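Wrist camera only: how varied should start positions be for a single-cube pick?

Zuweira Darko
Posted in Data Collection, 16 replies hidden (off topic)

I am recording teleoperated demonstrations for a small pick policy. One arm, parallel gripper, one camera at the wrist, no overhead view. The object is a stickerless puzzle cube on a plain pale table. So far I have 1,210 episodes.

The policy trained on these does well when the cube starts near the middle of the wrist view. When it starts high in the view, the arm moves forward, stops short and closes on nothing. Loss curves look normal. Nearly all my episodes begin with the arm parked at the same home pose and the cube placed by hand, and I suspect I have been placing it in much the same spot each time.

Do I need more episodes, or different ones? And does the slight blur on the cube at long range matter? I can change the lens but would have to redo the calibration.

Mikkel Grímsdóttir

Different ones. Before recording anything else, take the first image of every episode, mark the cube centre by hand or with a colour threshold, and plot the lot on one chart. If the points sit in a clump, you have your answer.

Then fix the placement. Print a grid, number the cells, and let a script pick the cell and the cube rotation before each episode. Take the grid off the table before recording, otherwise the policy may learn the grid lines. Vary the home pose as well, by a few centimetres and a few degrees. I would aim for 20 episodes per cell and train again before collecting further. We went to 2,000 on the Terkwood bench without doing this and most of them were near copies.

Two other points:

Keep the approach in the recording. Some people trim the start of an episode to save space. With a wrist camera the long approach is the part where the cube is small and far up the view, and that is where yours fails.

Check your idle trimming. If the operator pauses before closing the gripper, and also pauses halfway across the table, the policy can confuse the two. Stopping short and closing is what that looks like -- I would replay a handful of episodes at the point where the forward speed drops.

Leave the lens alone for now. If you can tell the faces apart by eye at the training resolution, the blur is unlikely to be the cause.

Zsolt Csonka

just get a second camera. overhead fixes this

Puspita Pillai

A second camera helps, but it also means a new dataset, as the existing episodes have no overhead stream. I would do what Mikkel says first.

One addition on lighting. A plain pale table is rarely even once the lamp is on one side, and the cube's shadow always falls the same way. Move the lamp between batches and write its position in the episode notes. Also record which face is up. We had a set at Gururar where the same colour was on top in almost every episode, and the policy lost the cube when it was turned over.

For reference, an opening view from one of our far-cell episodes is attached. I would want plenty of starts like it in your set, with the fingers open and clear table between them and the cube.

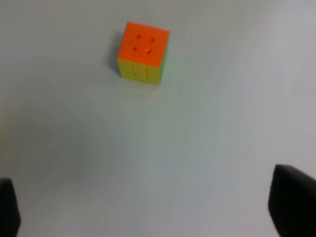 Far-cell start, wrist camera, orange face up.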